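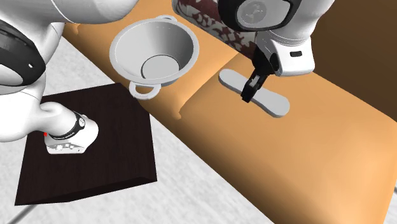 Skudton youth football, progress to 7th May. The winter block closed with 60 players registered and 12 coaches certified – both on target. Preseason conditioning began in January at the Bateo field and moved indoors for 2 weeks. Blocking drills use a flat square slab, dark brown with a beveled edge like the one beneath the white arm, as the footwork mark. Brodulcombe has confirmed 8 fixtures. Spending on helmets remains within the Rebelo grant; the balance carries over to fall.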